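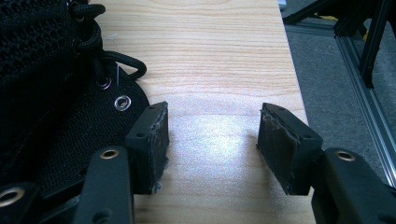 Change the pads before you blame the software

Every vendor pitch I sit through has a slide on uptime. Not one has had a slide on finger pads. Look at the grip faces on this hand-held gripper, peeled along the edges and fraying, and tell me which part of the budget covers them.

At Cinis the log put the last pad change in November. Since then the tool had done 3,712 grasps, and the only maintenance anyone had written down was a firmware update. When picks began to slip, Valter Kristiansen was asked to retune the closing force. He did, twice. I think a tighter squeeze on a torn pad is a fine way to tear it more.

Kjell Nyberg disagrees with me. He says a scuffed pad often holds better than a new one, and that swapping on a schedule throws away good rubber. Maybe. But he has no numbers for it, and the Bondard manual gives a pad life of 2,884 grasps with no word on what was being gripped. I don't trust that figure either — cloth, cord and bare wood can't all wear a pad the same way.

So I'd drop the magic number. Look at both faces at the start of each shift, run a thumb along the rim, and change them as a pair when an edge lifts. Check the bushings for play while you're down there. Then write the date on the sheet. It takes almost 2 minutes, and if a supplier wants to sell you a dashboard for it, ask to see their own sheet first.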